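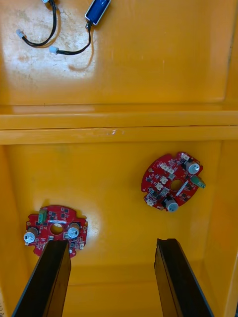 A written rule is only worth having if the person on the late shift can follow it without ringing anyone, came the reply when I sent round my first draft of our bin-picking rules. Fair enough! My draft ran to 12 pages and I'd put the stop procedure on page nine, so back to the kitchen table I went with a red pen.

The new version fits on a single side and covers the Zoken and Ko cells at Hamum. Boards stay in one compartment, leads and modules in the other, and if anything has wandered over the divider you stop the arm before you put it back. Hands out of the bin until the cell light goes green (yes, even for one tiny connector). Grip boards by the rim, never by a capacitor, and if the fingers miss twice on the same part, call it a fault and write it down.

The bit we argued over most was speed. I wanted 90 per cent as the ceiling on mixed bins, others wanted the full 100, and we've settled on mine until November, when we'll look at the fault book again. I'm quite pleased about that, can you tell?

One thing still open is how worn a bin can get before we swap it. Scuffed yellow plastic throws back a lot of glare and I'd like a proper limit in the rules, with a sample bin on the shelf to compare against. If you've got a view, drop it in the tray by cell 8 before the morning tea break.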